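So the glue held overnight! I went in before coffee to poke at it, in my socks, because I'd promised myself I wouldn't start on the pads until the weekend chores were done and then of course I did. The grip pads on the old pair kept peeling off at the tips (the corner lifts, then it catches on fabric, then you're dragging a whole blanket around by a flap of blue stuff) and I'd had enough of it. New pads, roughed up the back with sandpaper first, clamped them with clothespins, left them alone. Both grippers have them now and not one corner has lifted.

The project is still called Fornetti, by the way, even though I keep meaning to give it a name that makes sense. It was what was written on the box I keep the parts in.

Anyway, the bed. I've been doing all my testing on the workbench with blocks and a sponge and a coffee mug, and Hannelore told me last week that it was cheating, since a sponge wants to be picked up. She's right. Cloth is the whole point. So I carried both grippers and the laptop into the bedroom and started with the thing I thought would be easiest, the pale pink fleece, folded up long and lying on the beige blanket. It's got a stitched edge along the top and I figured an edge would give the fingers something to go for.

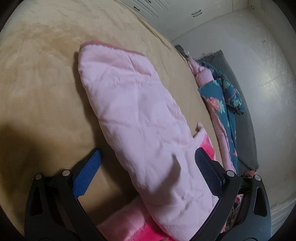

Gidey, April 22, 2023

Fleece is slippery in a way I wasn't ready for. If I come down with the fingers wide, one on either side of the roll, and squeeze, I get a nice fat pinch, except the pads also pick up whatever is underneath, and there's hot pink fleece underneath, and the hot pink and the pale pink like each other very much. Three tries in a row I got both. Then I tried tilting my wrist so that one finger went in first and sort of scooped, and that was better, though it makes my forearm ache after a while. The grip is still too far back for my hand. I've moved it twice already!

Things I wrote on my arm in pen because the notebook was in the other room:

squeeze slower
pivot on the right finger is stiff, loosen the screw a quarter turn
the trigger return spring is too strong (still)
camera sees the wardrobe more than the bed when I lean back, so don't lean back

The spring is my own fault. I bought a bag of 12 from Flarkico when what I needed was the next size down, and I've been stubbornly using them up. With the strong spring the fingers fly open when I let go, and a blanket doesn't care but I bet a sleeve would. I've ordered the softer ones now. They'll take 6 days, and I'm going to be a grown-up and wait.

The stiff pivot was only a screw I'd overtightened at midnight. The holes in the finger arms came out a touch small on this last print (the black Rernon filament shrinks more than the gray did, or I've got my settings wrong, or both), so I'd forced everything together and told myself it would wear in. It didn't wear in. I backed the screws off, worked the fingers open and shut while I ate a piece of toast, and now the two sides close at the same time, near enough. I should ream the holes properly next time. I said that in November too.

Hannelore Camenzind called in the middle of all this to ask if she could have her good calipers back, and I ended up with her on speaker on the pillow for most of an hour while I pinched at things. She has strong opinions about the triangular cutouts in the fingers. She thinks I should make them bigger so that the fingers flex more around whatever they're holding, and I think they flex plenty, and we went around on that for a while – she'll probably turn out to be right, and I'll have to print the whole set again.

After lunch I moved on to the quilted jacket. I'd been putting it off. A jacket has a front and a back and sleeves that go wherever they like, and this one is padded, so every time you press it down somewhere it puffs up somewhere else. I spread it on the plush blanket with the bears on it and worked with two grippers this time, which I'd only done with the mug before (one on the handle, one on the rim, very fancy).

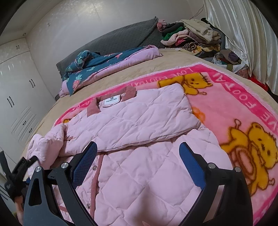
6 min read

Quilting is so much nicer to hold than fleece! The seams between the diamonds give the pads a little ridge to bite on, and if I land across a seam the fabric comes up with no fuss. If I land in the puffy middle of a diamond it just squashes and slides out. So the trick is aiming, and the aiming is hard, because my eyes want to look at the jacket and my hands want to be somewhere a bit to the left of it. I folded the top part down across the body and had to smooth it more than I'd like to admit. The collar was a pain. It's got points that stand up, and I kept snagging one when I was going for the shoulder.

The snaps I left alone. I did have one go at picking up the front edge right by a snap, thinking the ribbed trim would be a good handle, and it is, but the pad slid onto the metal and lost it. Worth trying a smaller pad for that sort of job, maybe one that comes to more of a corner at the tip. I drew it on the back of the Flarkico receipt. Must not throw out the receipt.

I logged 15 folds of the jacket altogether, counting the bad ones, and the laptop saved the whole lot without crashing, so that's the recording script forgiven for last month. I haven't looked through it all yet. The window glare on the wall is going to annoy me when I do, I can tell already, and I should draw the curtains right across next time.

Hannelore wants to come over and try it with her own hands, which are a good bit smaller than mine, and I said yes straight away because then I can find out if the grip is badly placed or if I'm just holding it like a hair dryer. She's bringing the soldering iron with the fine tip too, and I want to redo the connector on the left one, where the wire gets tugged whenever I turn my wrist all the way over.

I still have to put the clothes away, the pile by the headboard was there before I started and it's not getting any smaller. Calipers are in the blue tin. Put them by the front door tonight.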